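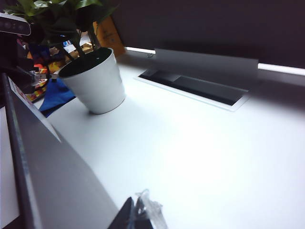
Which label stock fits the Tarkby desktop label printer?

Direct thermal rolls or fanfold stacks up to the maximum media width set in the driver, on a core that fits the supplied spindle. Thermal transfer stock will feed but will not print, as the Tarkby has no ribbon carriage.

Overview

The Tarkby is a direct thermal printer for shipping labels, carton labels and item barcodes. It is sold for packing benches and small receiving areas where one person prints, applies and scans at the same station. It accepts jobs from the Laltum order software and from any program that can print to an installed driver.

Media handling

Rolls load from the top. Open the cover, drop the roll on the spindle with the printable side up, and pull the leading edge past the tear bar. Fanfold stock enters through the rear slot and should sit level with the slot, or the labels will drift to one side over a long run.

The sensor reads both gap and black mark stock. Run calibration after every change of label size:

1. Close the cover and wait for a steady light.
2. Hold the feed button for 5 seconds.
3. Release the button when the printer starts to feed.

Calibration uses 3 labels. They come out blank and can be wound back onto the roll. If the light blinks after calibration, the sensor has not found a gap. Check that the movable sensor is under the label and not under the liner margin.

Specifications

Print method: direct thermal
Resolution: 200 dpi
Rated daily volume: 2000 labels
Interface: USB, Ethernet
Sensors: gap, black mark, cover open
Cutter: optional (Tisau module, sold separately)
Warranty: 3 years, print head excluded

Barcode quality

Print small item barcodes with the bars running parallel to the direction of feed. Bars printed across the feed direction are more sensitive to changes in speed and may fail verification on narrow symbols. Set darkness to the lowest value that scans cleanly – a high setting thickens the bars and shortens the life of the head. Do not let the software scale a barcode to fit. Choose the correct label size in the driver and print at full size.

Carton labels

Carton labels sent from Laltum carry a shipment ID and a carton ID. Each carton ID is used once. Reprinting a damaged label keeps the same ID, while voiding the label and printing again creates a new one, and the old ID must then be removed from the shipment before it is closed.

Cutter module

The Tisau cutter replaces the tear bar and is held by two screws. Switch the printer off before fitting it. The cutter is for liner and continuous stock only. Cutting through adhesive leaves residue on the blade.

In the box

Printer, spindle, power supply, USB cable, starter roll, quick start sheet.

Ordering and support

The Tarkby and its accessories are supplied by Belkadi. Orders of 200 rolls or more ship on a pallet. For driver questions, contact Sointu Riihimäki. For warranty returns, contact Valtteri Mustonen and include the serial number from the underside of the printer. Driver packages for the October release are on the downloads page.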